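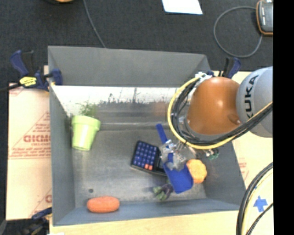 June, bin cell notebook. House rules, second pass

Okay, writing this up while the coffee is still doing its job. Vlasta Beneš asked me (nicely, twice) to turn the pile of sticky notes on the cell door into something people can read, and I said sure, how long can it be, and now it's past four in the afternoon. These are the working rules for the picking cell as of this month. Scribble on them if you disagree, just put your initials next to it so I know who to argue with.

Before you touch anything

Pendant first. Whoever has the pendant is running the cell, and if you want to reach into the bin you ask that person out loud and wait for an out-loud answer. A nod doesn't count. I got this wrong myself in the spring, took a nod from Vlasta as a yes when she was nodding at her phone, and nothing came of it except that I felt about two inches tall for the rest of the day.

Hands in the bin means the arm is stopped and the drives are off. Paused is not off! A paused program is a program with plans. I've seen people pause, lean in, flip an object over and lean back out in a couple of seconds, and I get it, it's quick, but we're not doing it anymore. The restart takes less time than finding me to complain about the restart.

Hair tied, lanyards off, sleeves you can't catch on anything. Same as the machine shop.

Speed

Manual mode stays at or under 300 mm/s at the tool. That's our number for the cell and it's what's saved in the Maron profile, so if you load the profile you don't have to think about it. If you build your own profile, put the number in yourself and get a second person to read it back to you off the screen.

First run of any new grasp goes at 20 percent. Doesn't matter that it worked beautifully in sim. I will die on this hill. After a clean pass at 20 you can bring it up in steps, and you write the steps down here, in the notebook, not on your hand.

Clamps

Bar clamps hold the bin, and they get checked at the start of every session. Check means grab each one and try to wiggle it. If it wiggles, tighten it, then go round to all the others again, because snugging up one corner can let go of another (ask me how my afternoon went). Then push on the bin wall with your palm. It shouldn't walk.

Also: the clamp bodies and handles stick up past the rim, so they're obstacles. They belong in the collision model. I found an old Sokach config this week that had the bin modeled as five nice clean planes and no clamps whatsoever. It's been moved to the graveyard folder. If you swap a clamp or turn one to face the other way, the model is wrong until you fix it, and the arm is not to run until it's right.

Cable loop

My pet topic, sorry. The yellow cable and the black bundle loop around the wrist, and they need that slack for the rotation. Too short and you're pulling on connectors. Too long and the loop dips below the rim when the wrist rolls, and then you're dragging cable across whatever's in the bin. So before a session, jog the wrist slowly through the whole range you're going to use and WATCH THE LOOP, don't watch the gripper. Everybody watches the gripper.

No zip-tying things to other things on your own initiative. If the loop looks wrong, tell me or Vlasta and we'll redo it together. And the cables lying on the tabletop stay outside the area where you stand and load.

Tape on the table

Blue tape marks are reference marks. Don't peel them, don't put a coffee on them, don't "straighten" them. If one gets scuffed or starts lifting, log it and stop using any data that relies on it until we've re-measured. Masking tape is for your own temporary stuff and comes off when you leave.

Objects

Now the fun part. I like a mixed bin. Flat things, lumpy things, things with handles, the calculator, the blue spatula, the flowerpot with the greenery, the play-food sort of stuff. A bin of identical blocks tells you very little, and people get so good at it!

The rules for what goes in:

Nothing glass, nothing with a blade or a point, nothing with liquid in it. Nothing you'd be sad to lose. If it has batteries, take them out before it goes in the bin, and yes that includes the calculator, which I'm asking everybody to check today please.

Nothing heavier than 2000 grams, full stop, and anything over half that gets its own line in the log.

Long-handled things (spatula, I'm looking at you) need a note on where they were grasped. A blade that hangs out one side of the fingers sweeps a much bigger area than the gripper does, and the planner only knows about that if you tell it. When it's got hold of the spatula, use the attached-object setting so the blade counts as part of the tool. Vlasta wants this mandatory for every object. I'd settle for everything with a handle. We've agreed to try her way through the end of the month and then fight about it.

Leave the object where it ends up if the run stops by itself. Take your photo, write your line, and then tidy. I know the urge to nudge something away from the wall.

The bin surface

Matte far wall, glossy band right beneath it, scuffed floor. The depth data goes strange wherever the band throws a reflection, so any grasp candidate that lands on that bright band gets looked at by a person before it's sent. Moen (the filter script, for anyone new) catches a lot of them and not all. Please don't polish the floor to "help." Don't sand it either. If you wipe the bin, use the dry cloth and note it down.

Logging

One line per run: object, grasp, speed, result, initials. Failures get the same line as successes. I went back through the last stretch and there were 93 lines with no initials at all, which makes them pretty much useless to anyone who wants to ask a follow-up question. No initials, the run gets dropped. Harsh, but I've warned you all now.

Result is one of: held, slipped, missed, stopped. I don't want "kinda."

End of session

Gripper open and empty, arm parked, drives off, pendant back on its hook with the cable coiled so there isn't a loop on the carpet to catch a foot in. Objects back in the tub. Loose paper off the floor. Gondden backup running before you go home, and wait for the green line.

Still open: what to do about loading when you're alone in the room after hours. I say no solo running. Vlasta says solo is fine with the drives off for setup only. Need to write down exactly what "setup" covers. Also need a spare clamp pad, ordering tomorrow.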